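3. Collecting demonstrations by remote control

3.1 The rooms

All demonstrations used in this paper were given by people, through a pair of handheld controllers, to a simulated robot with two arms. We did this work in Gimside, our in-house simulator, after a spring spent teaching the physical arms at Montes by pushing them about by hand. Hand guiding has much to recommend it. The operator feels the weight of the arm and learns, quite early in the session, why robots are usually given motors. It does not scale to 2,000 demonstrations, however, and it leaves the operator's own hands and sleeves in a good share of the recordings.

Gimside offers a furnished room with a white table at the front, between the robot and everything the robot might want. The furniture is drawn from a common library and the small objects are placed afresh before each episode. Operators complained that the library had the taste of a mid-priced hotel. We have no defense to offer on this point and no results that depend on it.
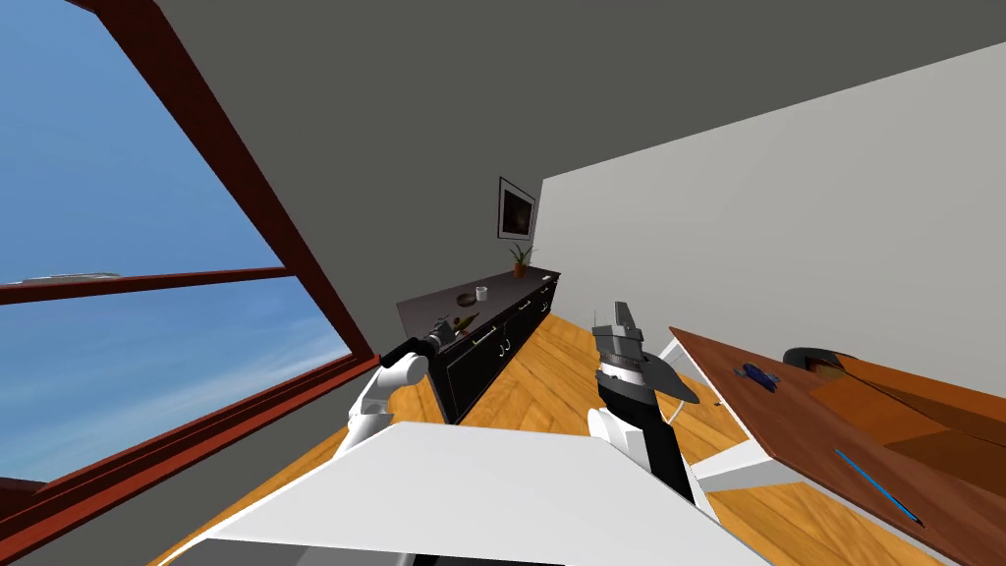

Reaching is harder by remote control than it is in person, and the reason is mostly one of viewpoint. An operator sees what the robot's cameras see, and a camera that rides along with the robot has no particular respect for the horizon. Our operators worked from tilted views for entire sessions, and we asked them after every block whether they wished to stop. The left arm's gripper, at the near end of the black sideboard and very close to a small grayish item, is the kind of pose on which they spent most of their time. The last few inches of a reach took longer than all the rest of it. Depth is poorly conveyed by a flat image, and an operator who is unsure of it will either creep or lunge. Creeping is tedious to learn from. Lunging is learned at once.

We therefore kept both kinds, but tagged them. An episode was marked "creep" if the commanded speed stayed under our threshold for more than half of the final approach, and "lunge" if the commanded speed rose during it. The remaining episodes, which we had expected to be the majority, were marked "plain."

3.2 What the operator is shown

Each operator had a view of the room and a view from each wrist, and could swap which one was drawn large. We had planned to fix the layout, with the room view large at all times, on the theory that people would want to know where they were. They did not care where they were. In pilot sessions the wrist view was made large early in the episode and left that way, and operators found the rest of the room by swinging the gripper around until something familiar came into sight: a corner of the table, a leaf, the bottom of a picture on the far side. This is also how one of the authors parks.

The wrist view has one great merit, which is that the fingers are always in it. An open gripper with nothing between its fingers is a plain statement of fact, and the operator does not have to infer it from a smudge in the middle distance. Its fault is that the housing takes up a large part of the picture and cannot be asked to move. We considered drawing the housing as transparent, since this is a simulation and such things are permitted, and decided against it. A policy trained on a see-through gripper would have been disappointed by the real one.

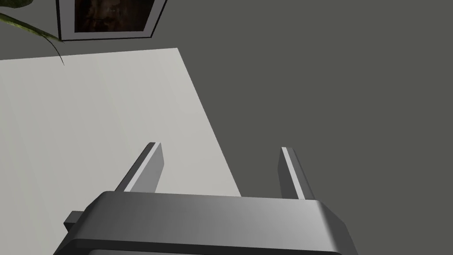 3.3 Control mapping

Two mappings from controller to arm were compared. In the first, which we call Norkden after the library it ships with, the gripper copies the motion of the operator's hand in the frame of the room: hand goes left, gripper goes left. In the second, Drarska, motion is taken in the frame of whichever view is large. If the wrist camera is rolled over on its side, "left" on the screen is still left for the hand, whatever it may be for the room.

Norkden is easier to explain. Drarska is easier to use, provided no one explains it. We recruited 16 operators, none of whom had driven a robot before and several of whom have declined to do so again, and gave each of them both mappings in alternating order. They were told which button closed the gripper and which button stopped everything. Each arm had its own controller, and the two arms could be moved together, though operators early in training tended to freeze one while attending to the other. A frozen arm was left wherever it happened to be.

This last habit had a cost that we did not foresee. A parked gripper pointing upward in the foreground hides part of the room behind it, and the policy, which is trained on the same views, sees exactly as much of the hidden part as the operator did. We made no attempt to correct the operators. Where an object is covered by an arm at the start of an episode, the episode is kept and the object is simply not asked for.

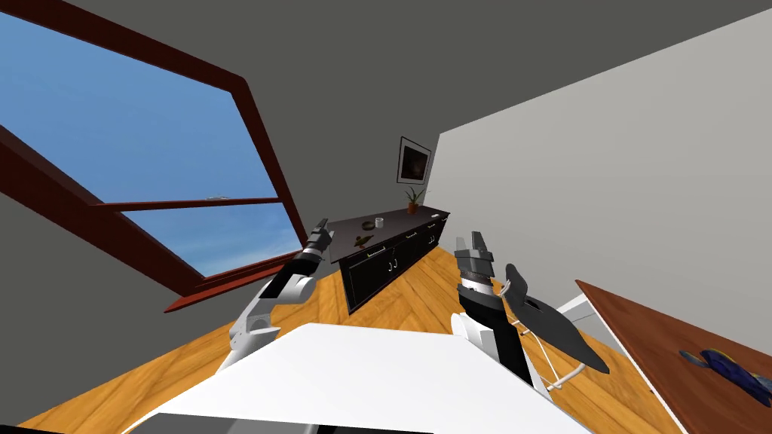
Figure 4. Room view during a two-arm demonstration. Both grippers point upward, the left in front of the near corner of the sideboard.

3.4 Discarded episodes

We discarded 243 episodes. Most had ended in a timeout with the gripper over bare table. A smaller group were lost to what the logs call "operator exploration," a term we adopted before reading the logs closely. These operators had finished the task, or had given up on it, and had gone on to look around the room with a wrist camera. The recordings contain long stretches of plain wall and blue window, well lit and of no instructional value whatever. They were easy to find automatically: the gripper is open, nothing is between the fingers, and the commanded pose wanders at a leisurely pace.

It would be tidy to report that removing them improved the policy. We trained on the data with and without them and could not separate the two results at the number of trials we ran. They remain excluded, mainly for the sake of whoever must next sit through the recordings.

One operator's 35 practice episodes were also set aside, because the left and right controllers had been exchanged. The operator adapted so well that the fault came to light only when it was repaired.

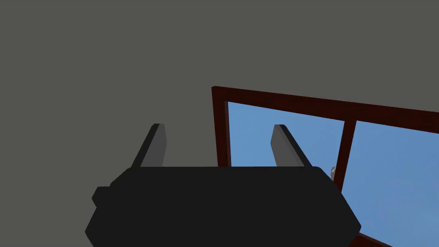 Montes, 10 Jun 2019

Note added in revision. A reader of the draft asked whether the wrist views described in Section 3.2 were corrected for roll before training. They were not. The policy receives them as the operator did, tilt included, and the same holds for the room view. We did try leveling the room view in March, and the operators disliked it, having by then become used to the slope.

The reader also asked for the creep and lunge tags to be released along with the episodes. They will be included with the next version of the data, together with the threshold used to assign them. The tag "plain" will be kept under that name.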